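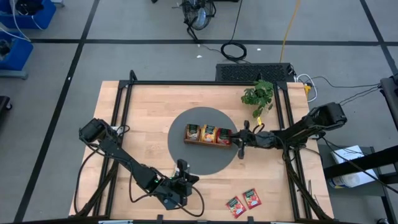 Naretti Club forum > Student projects > Two arms, snack packing task

ulises_s
Hello all. Our team has the packing task for the August meeting: put packets upright in the wooden tray, side by side, with both arms. The third place in the row gives us much trouble. The fingers need space next to the packet, and the tray wall is there. Does somebody have advice?

bmontecinos
Fill the third place first. Then the narrow one is in the middle.

ximena.g
I don't agree with Bautista. In the middle you have a neighbor on both sides, so it is worse. Hold the packet near the top and let the fingers stay above the wall.

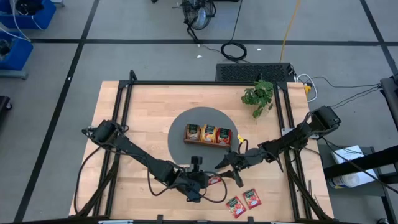

ulises_s
We tried the high grip on Saturday. From 24 runs, 11 were good. In the others the packet was bending when it touched the tray. Maybe we close the gripper too strong? It is at 50 percent now.

bmontecinos
Bending is from speed, I think. Go down slower.

ximena.g
Change only one thing each time, please, or you will not know which one helped. And ask Graciela if the rules permit that the other arm holds the tray.

graciela_y
They permit it. But the tray must finish on the round mat.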